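The Sunday Bench: An Afternoon of Gripper Care in Farport

The coffee was already poured when I got to the workshop in Farport, and Ji-hoon Wang was already talking, with his back to me, about glue. He has looked after the hand-held grippers at Sallis for long enough that he greets most visitors this way, in the middle of a thought, and trusts them to catch up. I pulled over a stool and did my best.

Sallis teaches machines to pick things up, and a good part of the teaching is done by people. They carry a gripper around by its handle, squeeze it, lift a mug or a sock or a box of screws, set it down again and go on to the next thing. Later on, an arm with the same two fingers learns from what they did. All that squeezing is hard on the fingers, and the fingers end up with Ji-hoon.

"People always want to hear about the software," he told me, hunting through a drawer for his good scraper, "and I'm happy for them. But if the pad is crumbling, the software is learning how to hold things with a crumbling pad."

He keeps a notebook for each tool, the old-fashioned kind with a cloth spine, and he let me leaf through one while he hunted. The entries are short and a little grumpy. Squeak on closing. Left pad soft at corner. Dropped by Mahmoud, no harm done. One tool had logged 837 grasps in a single week in September, and under that figure he had written the word "onions" and underlined it twice. I asked about the onions and got a long and very happy story that I won't repeat in full, except to say that dry onion skin gets into everything.

A pad gets looked at before anybody reaches for a tool. Ji-hoon opens the fingers wide over a pale tabletop, where the black shows up well, and goes along the inner faces slowly. He cares most about the edges, where the lining goes ragged first, and about any little tuft that has worked its way out of a corner. Then he runs a thumbnail along the lining, very lightly, the way you'd test a pie crust. 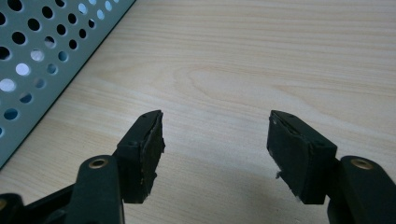

How do you know when a gripper pad needs to be replaced?

Look at the gripping edge first and then try a few holds. If the lining is frayed, comes away in crumbs under a fingernail, or lets a smooth object turn when the fingers are closed on it, it's time for a new one. Replace both sides together, so that the two faces wear at the same pace.

Changing a lining is quiet work, and I found I liked watching it more than I had expected to. The old material has to be scraped off without gouging the block underneath, and this takes as long as it takes. Ji-hoon works from the outside corner in, wipes the face down, waits for it to dry, and wipes it again. The new strip is cut a hair too large, pressed on, and trimmed with a fresh blade once the glue has set. He orders his strips from Granditz in packs of 100 and complains, fondly, that they always arrive curled - he flattens them overnight under a dictionary.

After the glue come the joints. He opens and closes the fingers slowly beside his ear, listening for grit, and checks that each arm swings freely without wobbling. A screw that has backed out gets a quarter turn and then another look the next morning. He is firm with newcomers about this, having seen more parts hurt by a strong wrist than by a loose screw.

The last step is the one he clearly enjoys. The finished tool has to pick up 5 objects from his own private collection, among them a glass marble, a wet sponge and a very old house key, and hold each one while he finishes whatever he happens to be saying. This can be a fair while! The marble is the hard one, and when it slips he sighs, opens the notebook, and goes back for the scraper.

I stayed until the light was nearly gone. He had one more tool to write up, number 859, and he was trying to decide whether its squeak was worse than last time or only louder.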